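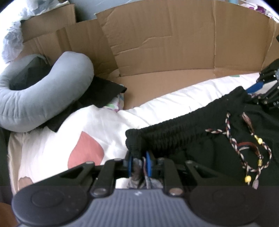 Preparing Personal Clothing for the Hescombe Residence Laundry

These instructions apply to all residents of Hescombe and to family members who look after a resident's clothing. They set out how garments are to be sorted, labelled, bagged and returned. Residents who launder their own clothing in the second-floor laundry room need only read the sections on machine settings and drying.

Before you begin

You will need one mesh bag for small items, one large cotton bag, and a supply of name labels. Bags are issued at move-in. Replacement bags are available at the front desk at a cost of $6 each. Labels may be ordered through the desk or supplied by the family, provided they are woven or heat-sealed. Labels written in ballpoint pen fade and will not be accepted.

Step 1: Label each garment

Attach the label where it can be read without turning the whole garment inside out. For shirts and sweaters, use the inside of the collar. For pants, shorts and skirts, use the inside back of the waistband. On an elastic waistband, stitch the label along its top edge only, with the elastic lightly stretched, so that the stitching does not snap when the garment is worn. Socks are labelled individually near the top of the cuff.

A label should carry the resident's surname and suite number, for example the word "Suite" followed by 131. First names alone are not sufficient.

Step 2: Check pockets and fastenings

Empty all pockets. Close zippers and hooks. Tie drawstrings in a loose bow, and remove any cord that is not sewn in if it carries beads, metal tips or other trim. Cords may be placed in the mesh bag and rethreaded after washing. To rethread a cord, fasten a safety pin to one end, work it through the casing by hand, and knot both ends before removing the pin.

Brooches, hearing aid batteries and paper tissues are the items most frequently found in the wash. The residence does not accept responsibility for articles left in pockets.

Step 3: Sort by colour and fabric

Garments are to be separated into four groups: whites and pale colours; dark colours; prints that have not been washed before; and wool, silk or other delicate fabrics. Dark garments should be turned inside out. A new print should be washed by itself the first time, in cold water, and may join the dark group afterwards if the rinse water has run clear.

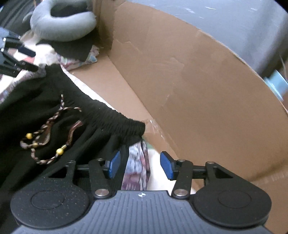 A black garment and patterned fabrics.

Step 4: Bag and deliver

Fill the cotton bag to no more than three-quarters of its depth and draw it closed. Bags are collected from suite doors at 8:30 a.m. on the day shown on your floor's schedule. Bags put out after that time will be held until the next collection. Heavily soiled articles must be rinsed and placed in a separate sealed bag, available from care staff on request.

Machine settings for residents using the laundry room

The Stendus front-loading washers are set by the programme dial. Select Cold for dark colours and new prints, Warm for whites and bed linen, and Gentle for delicates. Measure detergent with the cup provided. Liquid fabric softener should not be used on athletic wear or on garments with a high elastane content.

The washers take one load of sheets or one cotton bag of clothing at a time. Do not combine the two. Unattended loads may be moved to the folding table once the cycle has ended.

Drying

Elastic waistbands last longer when dried on low heat or on a rack. Two folding racks are kept behind the laundry room door and are to be returned there after use. Wool garments are laid flat on a towel. Clean the lint screen before every dryer load.

Return of clothing and missing items

Clean clothing is ordinarily returned within two days. Please check the contents on arrival. Unlabelled articles are held in the Dinar Room until the end of March, after which unclaimed clothing is donated.

To report a missing item, complete the form at the front desk or telephone extension 675. Describe the garment by type, colour, size and any distinguishing feature. Claims for damage are considered up to a limit of $200 per garment and must be accompanied by the garment itself.

Dry cleaning

Dry cleaning is handled by Sampaio and billed directly to the resident. Items should be handed in at the front desk on a hanger, with a completed ticket, before noon.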